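Household Containers as Storage at a Packing Table
Final report, Workspace Organization course
Probert Hall project group

1. Background

Our group packs orders for Prarero, the student-run shop that sells used textbooks and lab supplies. In one semester the shop sent out 326 parcels, and most of them went through one table. The table has no drawers and there is no shelf above it. Tape, scissors, labels and pens were kept wherever the last person put them down.

At the start of the project we kept a log of every time a packer stopped to look for something. Over the logging period we recorded 241 stops. Rolls of tape were the most common item, followed by the scissors. Tape also caused a second problem. Rolls stood on edge will travel, and several ended up on the floor.

The course brief asked for a solution that used items already available and needed no drilling or glue.

2. What we used

We picked three containers: a black dish rack, a shallow cardboard box, and a clear plastic container with a lid. All of them came out of the Skevlow kitchen cupboard or the recycling pile. The rack was the first thing we tried. It has open sides, so the contents can be seen without lifting anything out. 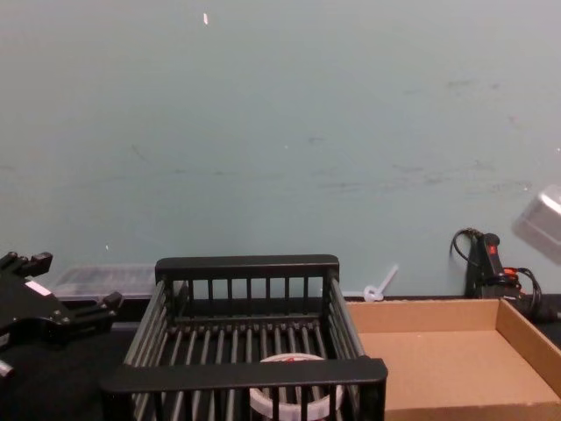

We tried the rack in two positions, lengthwise and crosswise, before settling on a spot near the middle. Near the front edge it was in the way of the parcels. Pushed right up against the wall it was too far for the shorter packers to reach, and it rubbed against the paint.

The clear container holds things that are not needed for every parcel, such as spare labels and the return forms. It goes at the back on the left. The lid stays on, which keeps the forms flat.

The cardboard box has low walls, and a hand can go in from any side. We first planned to cut it down further but left it as it was. We also considered a Skomari drawer unit from the supply catalog. It was over our budget and would have taken up more of the table.

3. Layout

Each type of tape has its own place. Clear tape goes in the rack, since it is used on every parcel. Gray duct tape goes in the cardboard box to the right of the rack and is used only for heavy books. Before this, people picked up the wrong roll when they were in a hurry. The containers are in a line toward the back so that the front of the table is left for folding and taping. 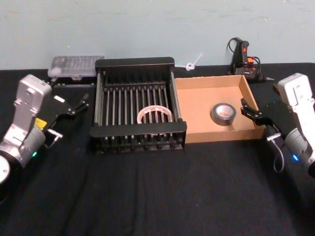
4. Results

We repeated the log with the new layout, for the same number of packing sessions. The number of stops went down from 241 to 169. Most of the remaining stops were for scissors and pens, which still have no fixed place.

Packers liked having the two tapes apart. One complaint was that small items fall between the rods of the rack. A piece of card on the bottom would fix this.

5. Next steps

Find a holder for scissors and pens.
Label the cardboard box and replace it when the corners go soft.
Repeat the log in March, when the shop is busiest.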